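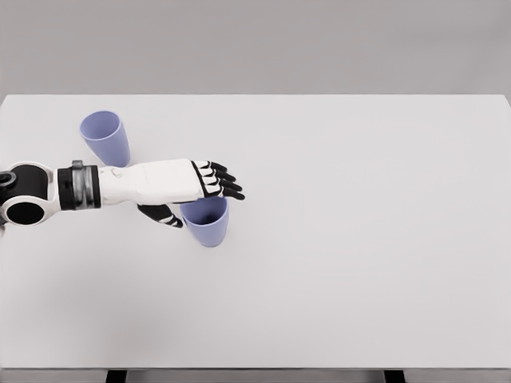
07/08/2022 - Wesevora sim cell, hand and wrist upkeep

Spent a good long morning on the cup task, and I'm happy to say the cell feels like ours again. After the Fulladia update the thumb kept reaching its closing pose before the four fingers had even started to move, so the near cup got shoved along the table every time. I went back through the joint file line by line (with a fresh pot of coffee, I admit) and found the thumb's damping still at 2 while the fingers were on 5. Set them all to 5 and the shoving stopped.

While I was in there I redid the wrist zero as well. Tambunan had it saved from January, before we swapped the hand model, and the palm was coming down a touch low over the rim. Please load the new one from the Ditora folder and leave the old one where it is for now - I'd like to compare them properly first.

Ran 200 resets overnight style, no rendering, both lavender cups in their usual spots. 14 bad starts, all of them with the forearm passing too close to the far cup on its way to the near one. I think the approach path wants lifting a little before the hand goes out, but I'd rather try that with a clear head.

Still to do: friction on the fingertip pads, and a second look at the thumb limits.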